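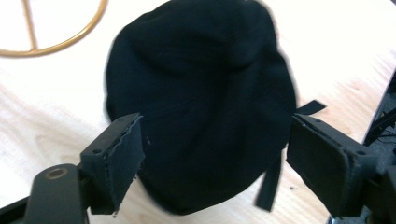 Ticket 854: Checkout adds shipping twice on mixed orders
Store: Dernow Hats, Eltport
Status: Resolved
Priority: High

Reported problem
Customers who order a hat and a gift card together are charged shipping two times. Hats alone are fine. Gift cards alone are fine. First complaint came in Sunday by email, with a screenshot of the cart total. The customer paid $12 too much.

Setup
Cart plugin is Mandaria, updated in June. Shipping is a flat rate by zone. There are 285 products in the catalog, all with weights filled in except the gift cards.

Steps tried
1. Cleared the store cache and the browser cache. No change.
2. Placed a test order with one black beanie and one gift card. Shipping was listed on two lines, same amount on each.
3. Turned off the discount code module. No change, turned it back on.
4. Opened the product page for the beanie to check its shipping class. Class was "standard," weight was correct, photos loaded normally.

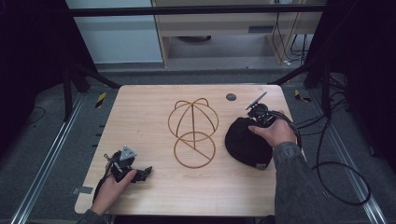

5. Opened the gift card product. Shipping class was blank and the "virtual item" box was not checked. The June update seems to have cleared it.
6. Checked the box and saved. Test order now shows one shipping line.

Cause
With no class and no virtual flag, the plugin treats the gift card as a second package and bills the zone rate again.

Follow-up
Exported orders since the update and found 20 with the double charge. Refunds were sent for all of them, and the customers got a short email. Two refunds bounced on expired cards and are going out as checks.

Left the plugin on its current version. Auto-update is off until the vendor answers our bug report.

Ticket closed 4:40 p.m. Reopen if a second shipping line shows up on any order.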